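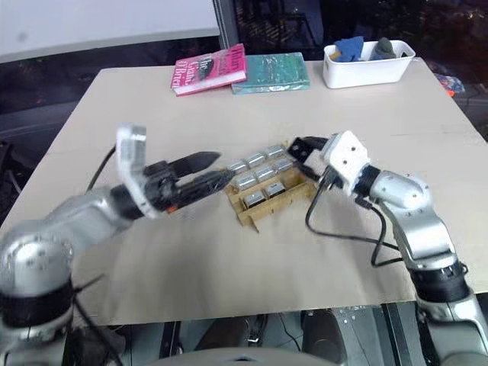

Eight in the box and a space left at the end of the near row.

December 13, 2025
By the Gendness packing page

Every winter a new sort of box comes round with a promise attached. Last year it was the crumpled paper kind that was going to see off bubble wrap, and I still have a cupboard full of that. This year it is the shallow cardboard box with compartments, one layer deep, everything standing in rows like eggs. Kozma are selling the Skolach version to small traders and to anyone with presents to post, and several of you have written in to ask if it is worth the money. At 69p each when you buy a bundle of 100, my answer is "perhaps, for some things", and I'd like to explain the perhaps.

The claim on the leaflet is that a divided box saves time. You drop each thing into its own space, the spaces stop the things knocking together, and you can see at a glance if you've missed one. I'll give them the last part. A gap in a row does jump out at you, much more than a gap in a heap does, and if you have ever sealed up a parcel and then found something sitting beside the kettle you will know what that is worth. Shiny things are especially good for it. A dull brown hole next to a run of silver is hard to miss.

The time saving I doubt. The box arrives flat, and the base has to be folded before anything goes in. Then there are the dividers, which slot together in a way the leaflet calls simple and which I got wrong on the first go and again on the third. My old method, a plain box with tissue pushed down the sides, takes me less time than building one of these. I dare say it gets quicker. I had more than 13 of them made up by the end of the afternoon and the last few went together without any bad language.

Filling is better if you do the far row first and work back towards yourself. The leaflet says to start wherever you like, and I can't agree with that. If you fill the near row first your hand, or whatever you are packing with, has to reach over what is already in, and sooner or later something gets nudged. Far row, middle row, near row. Leave the near corner on your stronger side until last. Set the box at a slight angle on the table if it helps you reach, and give yourself far more bare table than you think you need, as the lids and spare dividers have to go somewhere.

Now the flaps. I have a long-standing quarrel with pointed flaps, and this kind of box does nothing to settle it. They stick out at the corner while you are packing, they catch on a sleeve, and the temptation is to tuck them in early so they stop being a nuisance. Don't, or at least don't on these. Once the corner is tucked the wall leans in a little and the outside compartments get tighter, and then you are forcing the end piece down with your thumb. Leave the flap poking out, ugly as it is, until the last space is full.

Which brings me to fit. The compartments come in one size. Kozma say the size was chosen to suit "most small goods", and I wonder who they asked. Bars of soap were loose and slid about. A pack of cards was fine. Small tins with square corners went in beautifully, I admit, and looked so smart in their rows that I was briefly won over. Jars were hopeless, too tall for the lid. If your things are all one shape and that shape happens to be theirs, you will be delighted. Everyone else will be stuffing tissue down the sides again, and then you may as well have kept your plain box.

I am also not sure about the strength. The walls are a single thickness, and although the dividers stiffen the middle, nothing much stiffens the edges. Our Odirov readers sent 14 of them through the ordinary post in November, filled with small tins, and kindly let me know how they got on. All arrived. Two had a crushed corner, and one had a lid that had worked up on one side far enough to get a finger under. The tins were unmarked. You could call that a good result, and Kozma would, but a plain box at half the price does about as well in my experience and I'd want to see it tried with something that breaks.

One more grumble. If you are sending eight of something, a box with room for nine looks wrong when it is opened. People think a piece has been lost, or pinched. Either find a ninth thing to go in (a folded note will do, or a bag of sweets) or fill the hole with tissue so it looks meant. The leaflet suggests a "spacer card", sold separately.

So if you sell one small, square, regular thing by the boxful, order a short bundle and see. Ask for the sample first, they do send one if you press them. If you are posting a mixed lot to relations, I would save your money this year. Old boxes are free, and the shops are throwing out good ones every morning at this time of year.

Replies on last month's string question are held over, as there were too many to fit. Measurements for the Skolach box are available if you write in, inside and outside both, because the leaflet only gives the outside ones.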